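Teaching the gripper to wait

4 min read
Last updated: December

I have been at this remote control business for most of the fall now, and I still sit down every evening with my tea and feel like a kid with a new train set. The project is called Nudley (a silly name, but it stuck!), and the idea is simple enough: I drive a simulated gripper with a hand controller, the program records everything I do, and later a model tries to copy me. I'm up to 123 recorded runs, and a good many of those are going in the trash, for reasons I'll get to.

What I've been working on lately is the very start of a run, with the jaws open and nothing between them. I used to rush through it. I'd hit record and already be squeezing the trigger, and of course the model learned to squeeze right away too, whether or not it had anywhere to be.

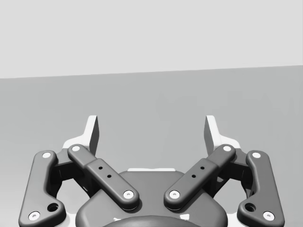
Khosravi wrote in the comments last time that I should hold still for a full two seconds before touching anything, and that most bad demonstrations are bad before the first move. I grumbled over that for an evening and then tried it, and oh my, what a difference in how I drive. My hands settle and I stop making those twitchy little corrections that look so awful on playback.

The trouble is that holding still is harder than moving. My thumb drifts on the stick, so the wrist camera drifts along with it, and you end up with a start that leans a hair one way or the other. I widened the dead zone on the controller, which helped some, and now I rest both elbows on the desk like my grandmother always told me not to.
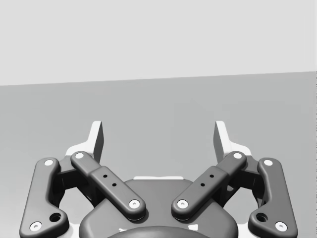
I also went back through the older runs and cut the ones where I'd started closing too soon. It was slow going (one recording had 1,656 steps in it, mostly me dithering), but I'd much sooner have a small pile of calm runs than a big pile of nervous ones. Next up is closing the fingers at a nice even speed, and I've already swapped the trigger spring for a softer one to get ready for it.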